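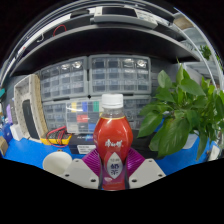 How do I keep bottled drinks tidy on a shared workbench?

Posted by Margarida Simões in Home and Workshop Storage, March 2024

Good afternoon to all. I share a workroom with two other people, on the upper floor of the old Matos building. We repair small household things there and we also eat our lunch there, because the kitchen is down many stairs. We have a long blue bench, gray plastic drawer cabinets behind it, and one pothos plant which is growing very well, maybe too well.

My problem is the drinks. One of my colleagues buys them from the Asian grocery, the Kongshifu kind (the name is written 康师傅 on the bottle). There is a red drink in a clear bottle, and there is milk tea in a bottle with a red label all around it. Both have the same kind of white cap. They stand on the bench among the tools, and by the afternoon we don't know who opened which one. Also I am afraid that one will fall over near the drawers, where we keep paper labels and small electrical parts.

I would like to know three things. Where is it best to keep such bottles when there is no kitchen near? How can we mark them so that the mark stays on? And is it a problem for milk tea to stand open on a bench until evening? I can't put a refrigerator in the room, the owner does not permit it.

I already tried one wire basket on the floor, but the bottles leaned over and everybody forgot that they were there. I have 17 centimeters of free depth between the cabinets and the place where we work. Thank you in advance for your patience with my English.

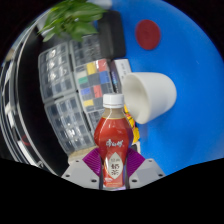
Answers

Kiketti
Member, 2063 posts

Hello Margarida, your English is perfectly clear, mine is also learned from books.

I had the same situation in a sewing room and I will tell you what we did. First, take the drinks away from the back of the bench. It looks like the safe place, but every time you reach for a drawer your sleeve passes over the bottles. We moved ours to one end, in a low plastic tray with a raised edge. Measure the bottle at its widest part before you buy the tray. I measured at the base and had to go back to the shop, because the shoulders of my bottles were wider and they pushed each other.

Put a folded kitchen towel in the bottom of the tray. It drinks up small spills and the bottles slide less. Wash it every week, or it will smell of sugar.

For the marking, don't write on a full wrap label. The plastic is glossy and the ink comes off on your fingers. Use the cap. A dot of permanent marker on top of the cap, one color for each person, is enough. The cap must be dry when you write, and you must wait a little before you touch it. On the side of a ribbed cap it is difficult to write anything, so use only the top.

If somebody does not like ink on the cap, a small rubber band around the neck does the same work. We used hair elastics from Clistby, they come in many colors and don't dry out so fast.

About the milk tea I am more strict than my friends. As long as it is closed and the label says that it may be kept at room temperature, it can stand in the room, out of the sun. After it is opened, there is milk in it and it should be treated like milk. I would not keep it open on a bench for more than 2 hours, and less on a hot day. Read the small print on your bottle first, and if it is only in Chinese, a phone can translate it. Could you use an insulated lunch bag with an ice pack? This is not a refrigerator, so the owner can't complain.

One more thing: keep the tray away from the plant. When you water it, the leaves drip, and I would not like this water on a cap which I open with my hand.

Flemulell

tray, yes. also just finish the drink once you open it, or buy smaller ones. we banned open bottles on our bench in October after somebody got lemonade in the drill charger. no problems after that

Margarida Simões

Thank you both. I will make the end of the bench for drinks only, and I have asked my colleagues to choose their colors. They both want green, so we are still discussing.

Kiketti, I did not think about the insulated bag, and it is a very good idea for the milk tea. I have one at home which closes with a zipper, and I will bring it on Monday. For the tray I measured the bottles at the widest part as you said, and they will fit in one row inside my 17 centimeters, but I will still put them at the end, because of the sleeves.

I have one small question more. Does somebody know how to remove old permanent marker from a white cap? Last month we tried with numbers and now the numbers are wrong. I would like to keep 2 of these bottles for watering the plant when they are empty.

Kiketti

Rubbing alcohol on a piece of cotton. Take the cap off the bottle first and rinse it well with water afterwards. If the ink went down into the ribs, use an old toothbrush.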